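9/3/21

Westia rewatch log, series two – subtitle workshop notes

Started late, player kept crashing on ep 3. Restarted twice, then fine. Got through the whole of the harbour episode and half the trial one.

Timing first. Subs drift by the end of ep 3, enough to be annoying in the quick scenes. Fixed by re-syncing from the cold open and again after the recap. Don't stretch the whole file, it wrecks the middle. Did that last time and had to go back to the backup.

Line count for ep 3 now 474, down from the Trustine transcript. Most of what went was doubled lines – they had the recap in twice. Also 13 lines tagged to the wrong speaker, all in the dinner scene, all Hao given to Sula. Makes her sound furious with herself. Corrected.

Names. Still inconsistent. "the Warden" vs "Warden" vs "Mr Warden". Going with "the Warden" unless somebody speaks to him directly. Please stick to this, whoever picks up ep 5.

The song over the credits – leave untranslated? Tried a version that rhymes. Awful. Plain version is in the notes file, not in the subs for now.

Ep 4, first half
Much denser. Court talk, everyone interrupting. Keep to two lines on screen even if we lose a "my lord" or three. Sula's long speech needs splitting at the pause where she looks at the gallery, not at the comma. Reads far better.

Bit I can't make out: what Hao mutters on the stairs. Listened with headphones, slowed down, still mush. Sounds like "not the bell" or "not to tell". Trustine has it as inaudible. Second pair of ears pls.

Also the caption for the flashback says "April" but the dialogue says spring only. Left the caption alone.

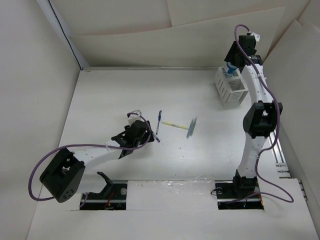
To do
– finish ep 4 from the adjournment
– check italics for offscreen voices, seperate pass
– cap the style sheet at 100 entries, it's getting silly
– back up before touching ep 5
– ask about the stairs line again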